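Gripper evaluation diary, Coltlow workshop
Entry 17, March

Work commenced at 8.40 a.m. The purpose of the day's session was to complete the comparison of the Fliltureo parallel gripper and the Gromeden unit on the hand tool task, and to record any difference in the usefulness of the wrist camera view between the two. The Montoya controller was left on the settings adopted in the previous entry. No change was made to the firmware.

The camera bracket was checked before the first trial and tightened by a quarter turn. The log counter stood at 1,343 attempts across all tasks, counting aborted ones.

The garden trowel was again adopted as the reference object for the tool board. It was selected in February in preference to the larger fork, which proved too heavy for the soft pads and was withdrawn. The handle is wooden and cylindrical, and the approach is judged from the wrist view alone, without reference to the overhead camera. The operator is asked to hold short of contact, confirm alignment verbally and then proceed. 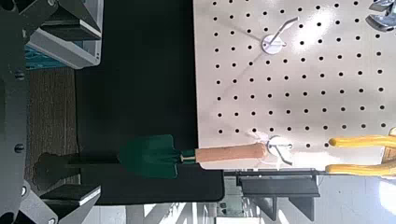 Trowel in the lower hook, fingers open, no contact.

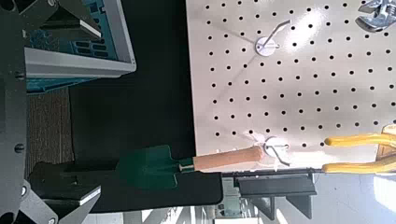 Seven trials were completed with each gripper before lunch. The Fliltureo unit closed more evenly, and the operator recorded fewer corrections on approach. Its fingers do, however, take up more of the camera view at full opening, and a request has been entered for a bracket that would set the lens slightly further back. The Gromeden unit gave a clearer view, but was slow to report contact. On two occasions the controller continued to close after the pads had met the handle, and the trial was stopped by hand. These are recorded as faults and are excluded from the timing results.

Glare on the white pegboard remains a concern. Exposure was fixed at the start of the session so that both grippers would be tested on equal terms, and it was not altered when the light changed. A matte grey board has been priced. The writer's preference is to retain the white one until the comparison is closed, as a change of colour at this stage would put the earlier entries in doubt.

The afternoon was given to cable routing. The lead from the wrist camera had begun to catch at the elbow joint during wide movements and was re-tied with additional slack. A full sweep of the arm was then run at low speed, and again at working speed, without further catching.

Outstanding items: the contact threshold on the Gromeden unit, to be lowered and retested; replacement pads for both grippers, on order; the timing sheet, to be copied into the shared record. The pruning tool will be attempted at the next session if the threshold work is finished by then. Power to the arm was isolated at 4.15 p.m. and the workshop was locked.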